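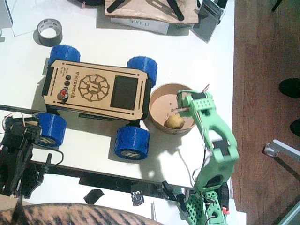
Overhead view of a Tirau workspace, with the green arm's gripper over the bowl.

Tirau is a collection of recorded demonstrations for training two-armed robot policies by imitation. It covers one family of tasks, in which a small object is moved between a bowl, a pair of grippers and the top plate of a wheeled rover. The collection was started in December by the Villalobos workshop and is stored in the Prevavholm episode format.

Structure

Each demonstration is stored as one episode. An episode holds the joint positions of both arms, the commanded positions, and the video streams, all on a shared clock. A short text instruction is attached to each episode and is used as a training input.

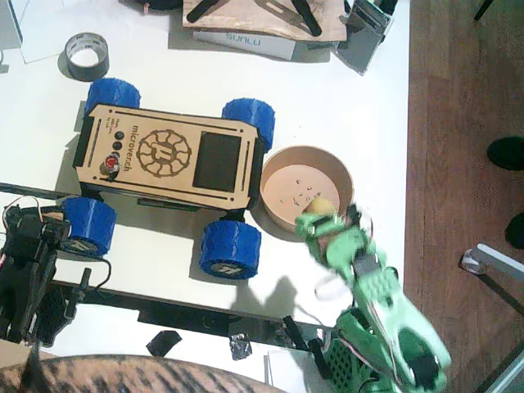 Grasp at the bowl, green arm.

The planned size is 3000 episodes. Release 2 contains 1689, counted after review. Episodes with dropped video or a stalled joint are removed. Failed grasps followed by a successful second try are kept and flagged, as they give the policy examples of recovery.

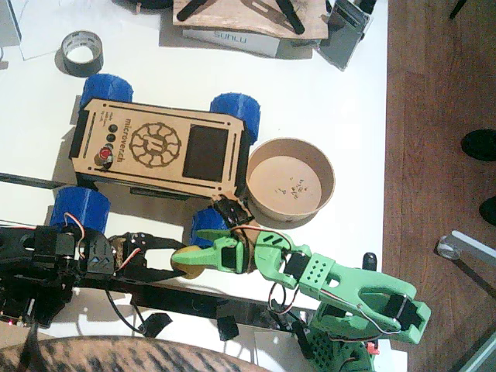 Hiyori Sakai

Handover segments

The transfer from one gripper to the other is the hardest part of the task to label. Contact by both grippers may last only a few samples, and the overhead view can hide the contact points. Reviewers mark the start of the segment when the receiving gripper begins to close, and the end when the giving gripper has opened fully. Disagreements are settled from the joint data.
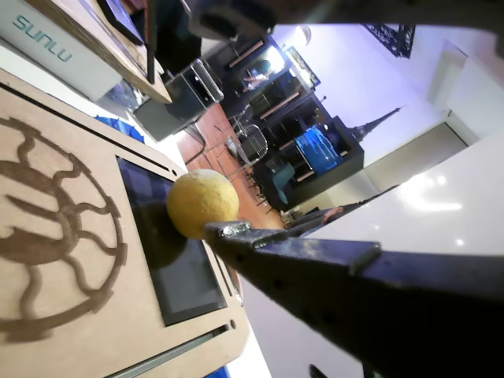
The same rule applies to placement. The end of an episode is set by the opening of the gripper and a short period without motion, so an object that rolls after release is still recorded. Brulinel, the loader used with the collection, can trim this period at training time. It does not change the stored files.

See also

Behavior cloning
Teleoperation
Prevavholm format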